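Re: [bench-learn] How many demos before the stationery task is "done"?
From: Hjørdis Dalen
To: bench-learn list

Sarita Pal wrote:

> Bemport wants to know if we can call the pack-the-pens set finished
> at 621 episodes. The loss curve has gone flat and the last policy
> got most of the way through the Kesusora checklist. My feeling is
> that another 100 wouldn't hurt but won't change much either. Any
> objections before I freeze it and move the operators over to
> the cloth folding?

Yes, a few, and sorry in advance for the length.

I don't put much weight on 621. I went through a batch of the July episodes last night, start to finish, no skipping, and what I kept seeing was the same episode with the colours shuffled. The operator goes for whatever is nearest the left gripper, then whatever is nearest the right gripper, and leaves the scissors for last. If the arms learn from that, they'll learn our operators' habits very nicely. I'm less sure they'll learn anything about pens.

The flat loss curve tells me the model has stopped being surprised by our data. It would also go flat if the data were boring.

My second worry is the starting layouts. The task sheet says "scatter the items at random". People are terrible at random. They drop a handful on the near half of the table, spread it out a bit so each thing can be grabbed, and leave the box up the middle where both arms can reach it. We then reset from memory, so the next scatter looks like the last one. A proper mess has pencils lying across each other and things half under the scissors, and we do get some of that, but the operators have told me they quietly nudge the worst ones apart before hitting record. I can't blame them when we pay by the finished episode.

For anyone on the list who hasn't been by the bench since we changed the item set, the box with the orange-red lid is the target now, and both grippers start open, facing each other over the middle. 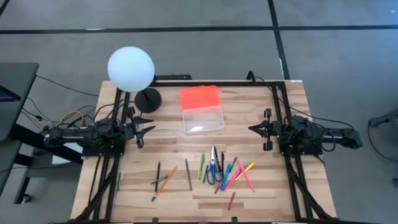 Sarita wrote back to me off-list, and said I could pass it on, that she had checked the start poses herself and the spread in item angles is better than I'm making out – it's the box that hardly moves, and she would sooner fix that with a printed layout card than throw out a month of work.

Fair enough, and I'll take the correction on angles. I still don't want to freeze it. What I'd ask for is this:

Pull 40 episodes at random and have someone who didn't record them mark every grasp that missed and was tried again. We trimmed a lot of those out in the first pass as "untidy". I think that was a mistake. A policy that has never seen a dropped pencil has no idea what to do with one.

Move the box. Left, right, turned a quarter, pushed back until one arm has to stretch. The Grandis people did this late on their bench and told us they wished they'd done it at the start.

Keep 6 layouts out of training altogether and don't let anybody tune against them. At the moment the checklist and the training set come from the same hands on the same table, so a good score there means very little to me.

As for the Lawal pitch that we can make up the variety by recolouring the footage afterwards, I'll believe it when I see it run on a bench. Changing a green marker to purple doesn't teach a gripper where to pinch it.

If all that comes back clean I'll happily say I was wrong and Bemport can have its finished set. Until then, could we please stop quoting the episode count in the status notes as though it were a result?

I'm at the bench from 2 pm if anyone wants to argue in person.

Hjørdis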